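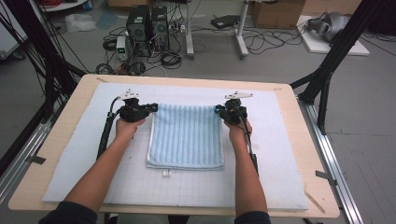

Mikville Linen Services – Internal Support Desk
Ticket: Folding station, grip alarms and operator wrist strain
Opened: Sep 22, 2020
Site: Mikville
Line affected: Towel folding, small goods
Priority: Medium
Status: Closed, with follow-up items
Ticket owner: Érica Pimentel, Automation Support

Summary of the issue

Operators at the folding teaching station report two problems. The right gripper drops out of the session and raises a "grip lost" alarm, usually during the second fold. Separately, operators who hold the grippers for a full shift report soreness in the wrist and forearm. The floor supervisor has asked that both matters be handled under one ticket, as operators have begun to hold the right unit more tightly in an attempt to prevent the alarm.

Background

The station records towel folds made by experienced folding staff. The recordings are sent to the Helen control system, which is being prepared to run the automated folding cell planned for the Peixoto building. The agreed target for the first stage is 2,000 accepted folds. At the time this ticket was opened, 300 folds had been rejected for incomplete data from the right side.

A rejected fold must be repeated. Under the current rules, repeated folds did not count toward the operator's daily rate, and several staff members raised this with the supervisor before contacting the support desk.

Log

Entry 1. Alarm reproduced by support with a dry bath towel. The session stopped when the right gripper was turned palm up. The left gripper completed the same motion without an alarm.

Entry 2. Software restarted and calibration repeated. No change.

Entry 3. Grippers exchanged between hands. The alarm stayed with the cable and did not move with the gripper. The gripper itself is therefore not considered faulty.

Entry 4. Right cable replaced from stores. Alarm cleared for the remainder of the morning, then returned once. Inspection showed that the connector at the computer end was under tension whenever the operator reached across to the far corner of the towel.

Entry 5. Cable rerouted with additional slack and secured to the table frame with a strain relief. Operators were asked to run it along the outside of the forearm. No alarm in the following 2 shifts.

Entry 6. Board position checked. The board had moved slightly on the table, which placed the far edge of the towel farther from the operator than the work instruction allows. Board returned to its mark and clips tightened. Operators should confirm the position against the grid at the start of each session.

Entry 7. Wrist strain reviewed with the supervisor and three operators. Folding by hand uses the fingers and allows short pauses. Folding with the grippers keeps the wrist in one position and adds the weight of the unit. The table had been set for the tallest member of the team and was never changed between shifts. Table height is now recorded for each operator on the session sheet.

Comment from the floor (entered by the supervisor)

"The staff on this line have folded towels for many years and are fast. With the grippers they are slow, and the screen tells them when they are wrong. Some of them took that badly. They also want to know what happens to their jobs when the cell goes live. I would like support to attend the next shift meeting, as I cannot answer all of the questions."

Response from Automation Support

The concern is noted. Support attended the shift meeting and gave the following information, as confirmed by site management:

Folding staff assigned to the teaching station keep their present grade and pay. Rejected folds caused by an equipment alarm will be credited to the operator's daily rate, and this has been applied back to July.

When the cell begins work, two positions on the line will change from folding to cell attendant. Attendants will load stock, clear misfolds and inspect finished goods. Training will be offered first to current folding staff. Management has not yet decided on staffing beyond the first stage, and support is not able to comment on it.

The message "operator error" on the station screen has been changed to "fold not recorded – repeat." The earlier wording was supplied with the Mulley recording package and did not separate a handling fault from a cable fault.

Resolution

Cause of alarm: worn right cable, made worse by tension at the connector.
Cause of strain: fixed table height and long sessions without rotation.
Action taken: cable replaced and rerouted, board reset, table height recorded by operator, rotation to hand folding introduced at each break.

Follow-up items

Spare cables to be held at the station. Owner: Stores.
Revised work instruction to be posted at the table. Owner: Érica Pimentel.
Wrist comfort to be asked about at each handover until the first stage is complete. Owner: Floor supervisor.

Please open a new ticket if the alarm returns. Do not reopen this one.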